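Docs Download Changelog Forum Support

Tanui Planner FAQ

Maintained by Arvid Hedlund and Begoñe Iglesias. Last revised in January.

12 comments 3 shares

What does Tanui do?

Tanui takes a list of object poses and a list of target cells and returns joint trajectories for one or two arms. It does not do perception. Poses come from Wuvden or from any other source that publishes in the same message format.

Which version of Wuvden do I need?

Any release that writes the frame name into the message header. Older releases leave the field blank, and Tanui rejects the message with error 435. The fix on the Wuvden side is one line in the publisher config: set header_frame to the name of your table frame.

Can I run the planner without a robot connected?

Yes. Start it with --dry. Trajectories are written to the log directory and nothing is sent to the controller. Collision checks still run.

How is the grid defined?

In grid.yaml, by an origin, two axis vectors and the row and column counts. Cells are numbered from the origin corner, column first. The planner assumes a regular grid. If your tape lines wander, the cell centers in the file will be off by the same amount. Measure the corners of the full grid and let gridfit compute the rest. Measuring one cell and multiplying gives a visible drift by the last row.

Do objects have to be centered in their cells?

No. The cell is used only to name the pick and the place. The grasp is computed from the object pose. An object that rests on a line is assigned to the cell containing its centroid. If the centroid is within the tie margin of a line, the previous assignment is kept, so labels do not flip between updates.
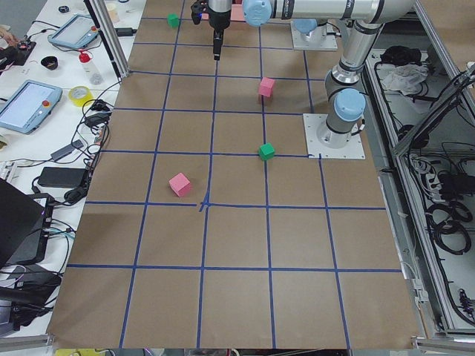
Foam cubes on the taped grid. The second green cube rests on a horizontal line, the case handled by the tie margin.

Why does the planner pick the same cube twice?

Usually the pose list was not refreshed after the first pick. Check that wait_for_update is true. If it is, look at the color labels. Two cubes of one color get a track ID each, and the tracker can swap the IDs when the arm blocks the view. Ragnvald Strand's patch in the 1104 build holds the last ID until the view is clear again. Update before filing a report.

How do I set the grasp yaw for a rotated cube?

Leave yaw_mode on auto. The planner takes the yaw from the pose, folds it into a quarter turn and picks the option closest to the current wrist angle. Fixed yaw works only if every cube is square to the grid.

Do two arms share one plan?

They share one world model and have separate plans. Each base needs its own transform to the table frame. The arm with the lower ID gets priority in the overlap zone, and the other one waits outside. True simultaneous motion in the overlap is not supported. Åsmund Rustad has a branch for it – it is not merged and has no tests.

Planning times out. What should I change?

The default limit is 2000 ms. Raise it last. First look for a collision mesh with too many faces, then for a goal pose below the table plane. After 3 failed attempts the planner stops and returns the last error, which is the one to quote in a report.

Does an emergency stop clear the queue?

No. The queue is kept and marked stale. Run tanui resume to replan from the current joint state, or tanui flush to drop it.

Where do I report bugs?

On the Gorholm tracker, under "planner". Attach the log, grid.yaml and both base transforms.

Previous: Installation Next: Message format Back to top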